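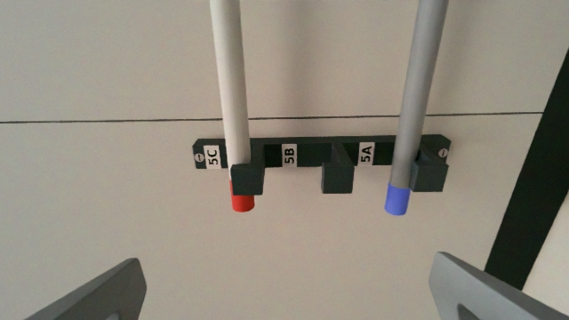 Vulier conclui comparação de garras e controladores em ambiente simulado

Ensaios opuseram dois pares de dedos e dois controladores numa tarefa de recolha e reposição de varetas em suporte de parede

COMUNICADO DE IMPRENSA
Novembro

A Vulier, empresa de engenharia de automação, anuncia a conclusão da primeira fase do programa Flosusari, dedicado à comparação de garras paralelas, câmaras de punho e controladores de força na manipulação de objetos finos e compridos. Esta fase decorreu integralmente em simulação e serviu para definir a configuração que seguirá para a bancada física de Gindport.

A tarefa de referência consiste em retirar uma vareta cilíndrica de um suporte fixado na parede e voltar a colocá-la numa posição livre. As posições do suporte estão identificadas por etiquetas, de 5A a 5C, e as varetas distinguem-se pela cor da ponta, vermelha ou azul. O controlador recebe a indicação da posição de origem e da posição de destino, devendo executar o movimento sem tocar nas varetas vizinhas.

A equipa técnica escolheu este exercício por reunir dificuldades frequentes em laboratórios e linhas de montagem ligeira: a vareta oferece pouca superfície de contacto, pode rodar entre os dedos e tem de entrar numa ranhura aberta cuja folga é reduzida. Um erro de orientação de poucos graus basta para que a extremidade encoste ao dente do suporte, e a aproximação é feita com a parede imediatamente atrás.

Foram avaliados 2 modelos de dedos, um de face lisa e outro com entalhe em V, ambos montados no mesmo braço simulado. Cada modelo foi combinado com um controlador de posição convencional e com o controlador de impedância Tapsell, desenvolvido pela Vulier. No total realizaram-se 2000 ensaios, distribuídos em partes iguais pelas quatro combinações, com variações da posição inicial do braço, da iluminação e do atrito entre os dedos e a vareta.

O controlador convencional registou 297 ensaios terminados por contacto excessivo com o suporte. Com o Tapsell, nas mesmas condições, o número desceu para 41. A diferença foi mais acentuada na fase de reposição, em que o controlador de impedância permite que a vareta se ajuste à ranhura antes de o braço completar a descida.

Quanto aos dedos, o entalhe em V reduziu a rotação da vareta durante o transporte, mas exigiu maior precisão no momento de fechar a garra. O modelo de face lisa mostrou-se mais tolerante a desvios laterais - vantagem que se perdeu sempre que o atrito simulado foi fixado nos valores mais baixos. A Vulier decidiu, por isso, manter os dois modelos em avaliação na fase seguinte.

O programa analisou igualmente a colocação da câmara. A montagem no punho, orientada para o espaço entre os dedos, permitiu acompanhar o suporte e as pontas das varetas durante a aproximação. Uma segunda montagem, lateral, facilitou a leitura da distância à parede, embora o próprio braço ocultasse as etiquetas em parte do percurso. A configuração de punho foi adotada como base, ficando a câmara lateral reservada para verificação.

A empresa sublinha que os resultados obtidos em simulação não dispensam a validação com equipamento real. O modelo utilizado trata as varetas como corpos rígidos e não reproduz a flexão do material nem o desgaste das superfícies de contacto. A calibração do atrito será o primeiro trabalho a realizar em Gindport, onde está em preparação um suporte equivalente, com a mesma identificação de posições.

A segunda fase do Flosusari incluirá a troca de varetas entre posições quando apenas uma se encontra livre, bem como ensaios com o suporte ligeiramente desalinhado em relação à base do braço. Está ainda prevista a comparação de uma terceira geometria de dedos, mais estreita, destinada a suportes com menor espaço entre dentes.

O relatório técnico da primeira fase, com a descrição dos parâmetros de simulação e os resultados por combinação, será disponibilizado a parceiros industriais e instituições de ensino mediante pedido. As entidades interessadas em propor garras ou câmaras para a segunda fase poderão fazê-lo até à abertura dos ensaios físicos - as condições de participação constam do mesmo relatório.

Sobre a Vulier

A Vulier desenvolve controladores e ferramentas de preensão para braços robóticos de pequeno e médio porte, com aplicação em laboratórios, montagem ligeira e ensino técnico. O centro de ensaios de Gindport acolhe os trabalhos de validação física da empresa.

Contacto para a imprensa: Gabinete de Comunicação da Vulier, Gindport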